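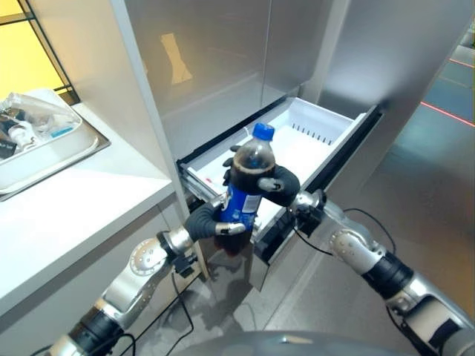
I've been banging on about household load shifting for years now, so when Lamduan Khamphan and I finally got our hands on the Brerstead metering data I was pretty chuffed. Our question was a simple one: if you nudge the big kitchen loads out of the evening peak, how much rooftop solar do you soak up that would otherwise be curtailed? Refrigeration matters most here, because a fridge runs day and night. Contents matter too, and a nearly full bottle of cola going into a freezer drawer, like the blue-capped one in Figure 3, is a lump of thermal mass that our model has to treat quite differently from a bag of peas.

We ended up with 1346 households on the Julura feeder, each metered from March onwards. I'd hoped for finer resolution (wouldn't we all!), but the utility's meters were what they were, and Lamduan wrote a tidy little script to patch the gaps. Homes with batteries were taken out before fitting and put back in for the sensitivity runs in Section 2.

Figure 3. Bottled drink at a freezer drawer.

The colour bands we used for tariff periods follow Majimbun's earlier scheme, and I'm grateful to Suryani for talking me through it over a very long arvo. Her version stops at the meter. Ours carries on to the transformer, where the midday voltage rise shows up and where, I reckon, the interesting arguments about who pays for upgrades are going to happen.

Related items
Curtailment on the Skjelbred line
Wetell tariff trial: data notes
Rooftop solar and rural feeders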